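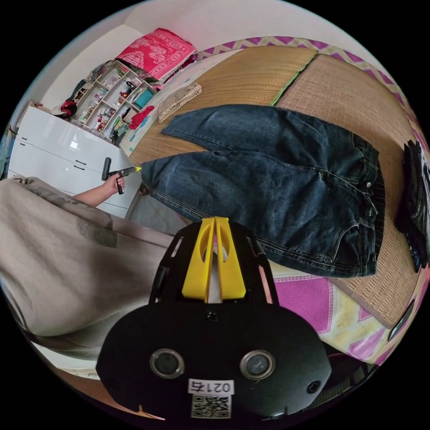

2. Planning and ordering a collection kit

This section applies to the purchase of Wokora hand-held grippers for recording household handling tasks (garments, bedding, small storage items). Read it before requesting a quotation. Assembly is covered in Section 3 and calibration in Section 4.

Section owner: Khurram Bangash
Ordering contact: Saqib Tarar
Revised: 31/01/2025

2.1 What is ordered as a unit

Grippers are ordered in pairs. A pair consists of one left unit and one right unit carrying the same number. The side is marked on the face label after the number, 左 for left and 右 for right. A left unit from one pair must not be entered in the budget as a spare for another pair unless both pairs are to be calibrated again.

A single unit can be ordered as a replacement only. Single units are quoted separately by Leone and have a longer lead time than pairs.

Note: The price of a pair does not include storage cards, chargers, fingers beyond the fitted set, or the Flakgate upload license. These are separate lines on the quotation and are the items most often missing from a first budget.

2.2 Before requesting a quotation

1. Write down the tasks to be recorded. Use one line for each task and name the object handled, for example "fold jeans" or "fold shirt".

2. Mark each task as one-handed or two-handed. Two-handed tasks need a full pair for every operator. One-handed tasks also use a full pair if the operator is expected to change hands.

3. Enter the number of accepted recordings wanted for each task. The standard plan uses 300 accepted recordings per task.

4. Enter the number of sites. A site is one address. Two rooms at the same address count as one site for shipping and as two for the site check in 2.4.

5. Enter the number of operators working at the same time. This figure sets the number of pairs. The total number of trained operators does not.

6. Add one spare pair for every 12 pairs or part of 12.

7. Send the completed planning sheet to Saqib Tarar. Quotations requested from Leone without a planning sheet are returned.

Note: Do not reduce the number of pairs by planning for operators to share one. Grip adjustments differ between operators, and handover time is charged to the recording day.

2.3 Estimating recording days

The recording rate depends on the garment and the surface. It cannot be taken from another project's figures. Proceed as follows.

1. Run a trial at one site with one operator and one pair. A loan pair can be requested from Leone for this purpose. The loan period is 3 weeks, including shipping in both directions.

2. Record every task on the planning sheet at least twice on each surface to be used.

3. Discard the first recording of each task.

4. Time each remaining recording from pick-up of the grippers to the garment being reset for the next one. Include the reset. It is commonly left out, and for trousers and bed covers it can take longer than the fold.

5. Multiply the longest of these times by the number of accepted recordings wanted. Add the project's own rejection allowance. If the project has none, use the trial's rejection rate.

6. Divide by the working time in one recording day, after breaks and card changes.

Enter the result on the planning sheet as whole days, rounded up. If the result differs between surfaces, enter the larger value for all of them.

Caution: Do not plan for continuous use of one pair through a full day. The trigger hand tires before the power supply is exhausted, and recordings made late in the day have a higher rejection rate. Where a long day cannot be avoided, budget for a second operator at the site.

2.4 Site check

Sites used for household tasks are usually occupied rooms. The site check establishes whether the room can be used in its present state and what has to be paid for before recording starts. It is carried out before the pairs are ordered, since a rejected site changes the number of pairs.

1. Measure the working surface. It must hold the garment laid out flat with clearance on the side where the operator sits or stands.

2. Note the type of surface. Woven mats, quilts and plain sheets are all accepted. Record a join or edging strip between two mats, and record whether it crosses the working area.

3. Check that the operator can reach the far side of the garment with both grippers from one position. If not, mark the site for a smaller garment list.

4. Check the light. Daylight from a window is accepted. Direct sun on the working surface is not. Budget for a blind or curtain if the room has none.

5. List shelves, cabinets and bedding within the operator's reach. They can stay in place. Payment for clearing a room is not approved as a standard cost.

6. Obtain the occupant's written permission covering the room and its visible contents.
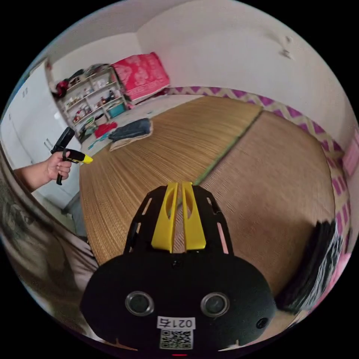
7. Enter the result of the check on the planning sheet as "usable", "usable with changes" or "not usable". For "usable with changes", attach the cost of each change as its own line.

Note: The background does not have to be identical from one site to the next. Variation between sites is wanted. Money spent on making rooms look alike should be moved to additional sites.

Caution: The grippers record wide views of the room, including the operator's arms and at times the head and upper body. Operators who do not wish to be recorded in this way must not be assigned. Face masks are permitted. Include them under consumables if the project supplies them.

2.5 Consumables and spares

Order the following with the first shipment. Later orders are possible but attract a separate shipping charge.

Finger sets
Two spare sets per pair. Fingers are ordered by set. Single fingers are not supplied. Replace both fingers on a unit together.

Fasteners
One fastener kit per site. The kit contains the body and finger screws. Do not substitute local hardware of similar size.

Storage cards
One card per unit in use, one per unit in transit to upload, and one per unit held in reserve. For a site with a single pair this gives six cards.

Transport case
One Plivum case per pair. The case holds a left and a right unit with the fingers fitted. Cases of other makes may be used if the units cannot touch each other when the lid is closed. Claims for lens damage are refused where no case was used.

Label sheets
One sheet per order. Printed labels and codes are replaced when scratched or lifting at a corner. A unit with an unreadable label must be withdrawn until relabeled.

Garments
Garments count as consumables. Repeated folding softens the fabric and sets creases, and a worn garment should be rotated out. Include denim with stiff seams as well as lighter items. Secondhand garments are accepted and are preferred for denim. Budget for laundering.

2.6 Building the budget

1. Copy the number of pairs from 2.2, including spares.

2. Add the consumables from 2.5, using the number of pairs in use. Spare pairs do not need garments or label sheets.

3. Add the Flakgate upload license. One license covers one site. A license can be moved to another site once the first has been closed in the software, and closure takes effect on the next working day.

4. Add operator time from 2.3. Include training time for every operator, including reserve operators who may not be used.

5. Add site payments and the site changes from 2.4.

6. Add calibration at the start of the project and after any replacement of a single unit.

7. Add return shipping. It is charged at the end of the project and belongs in the same budget year as the last recording day.

8. Enter the contingency as a separate line. Do not spread it across the other lines.

Check that every line has either a quotation or a trial result behind it. Lines with neither are marked "E" (estimated). A budget in which operator time is marked "E" will be sent back for a trial.
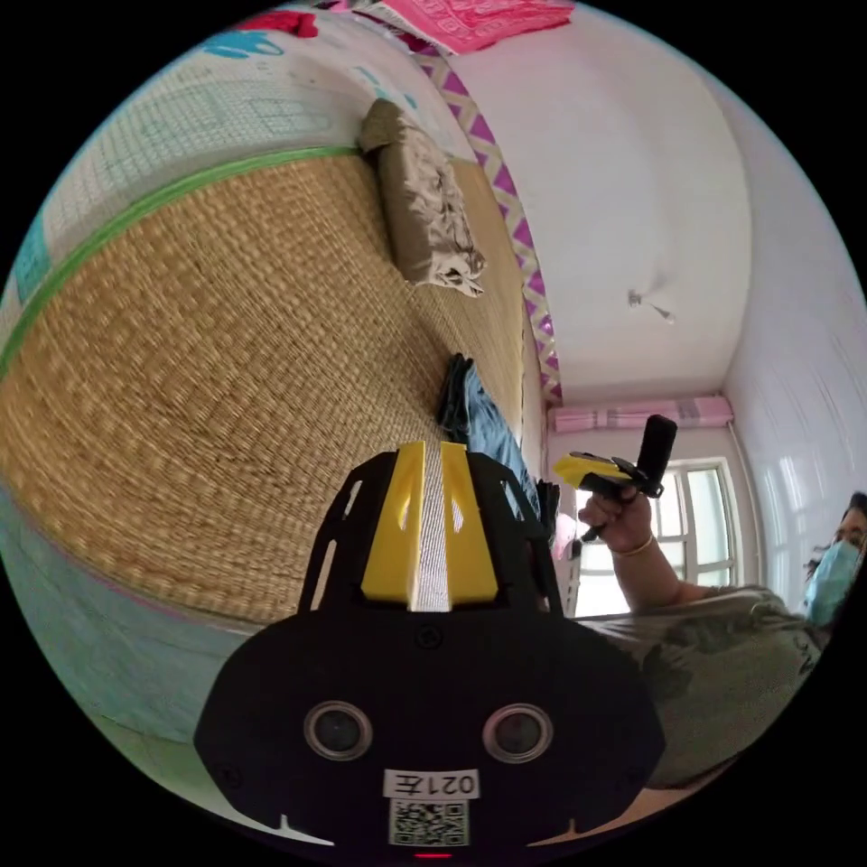
Figure 2-3. Left unit 021 in use at a mat-covered bed, with a second gripper held in the operator's raised hand.

2.7 Purchase or rental

Purchase is the default where the plan contains more than one recording period in the same year. For a single period, request both prices from Leone.

The rental price covers the pair, the case and one finger set. It does not cover cards, garments or the Flakgate license. Rented pairs must be returned with their original labels in place. Renters may not open the body of a unit. For purchased units, the body may be opened by trained staff following Section 6.

If rental is chosen, add the calibration time to the rental period. Calibration is done by the renter after delivery, and the period starts on the delivery date.

2.8 Ordering sequence

1. Confirm that the site checks are complete for all sites in the first group.

2. Submit the planning sheet and budget together. Khurram Bangash reviews the number of pairs and the trial results. Saqib Tarar reviews prices and dates.

3. Place the order for pairs and consumables on the same purchase order.

4. Place the license order after the pairs have been confirmed. The license form asks for the number of each pair.

5. On delivery, check that each left unit has a right unit with the same number. Report mismatched pairs before power is applied.

6. Enter the unit numbers in the equipment register, then continue with Section 3.

Note: Orders for delivery in February must state an alternative delivery address if the site is a private home. Couriers do not leave cases unattended.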